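About Drundolico

Drundolico packs and repacks mixed household goods for mail-order shops. We started in November with 2 packing benches in a rented unit behind the Bitovberg freight yard, and we now have 11. Most of what reaches us is the kind of stock that doesn't come in neat cartons: kitchen things, small storage, returns that have to be sorted before anyone can sell them again.

Brendan Nic Giolla runs the floor. Nomvula Nkuna looks after training and shift planning, and Adom Sowah handles customer accounts.

Automation and our staff

Two of our benches now use pairs of robot arms for sorting. The arms are slow with odd shapes and they still need a person nearby. What has changed is the job of that person. Packers who used to lift and turn items all day now set out the goods, watch the picks and step in when one goes wrong. Sore wrists come up less often at the Monday meeting. Boredom comes up more, so we rotate people off the robot benches every 2 hours.

No one lost a position when the arms came in. Two packers, Kittipong Kaewkla and Vusumuzi Msimang, retrained as bench technicians and were moved to a higher pay grade.

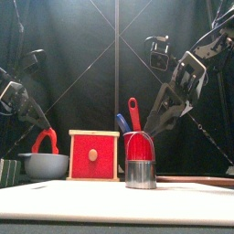 Handles, knobs and rims are the hardest part of the work, and the technicians keep a list of items that go straight to a hand bench. Any packer can add to it. The list had 200 entries at the last review, and Nomvula goes through it with each new starter.

We take on new packers twice a year. Experience with machines is not required. Training is paid and takes place during normal shifts.

Page last updated 24 May 2018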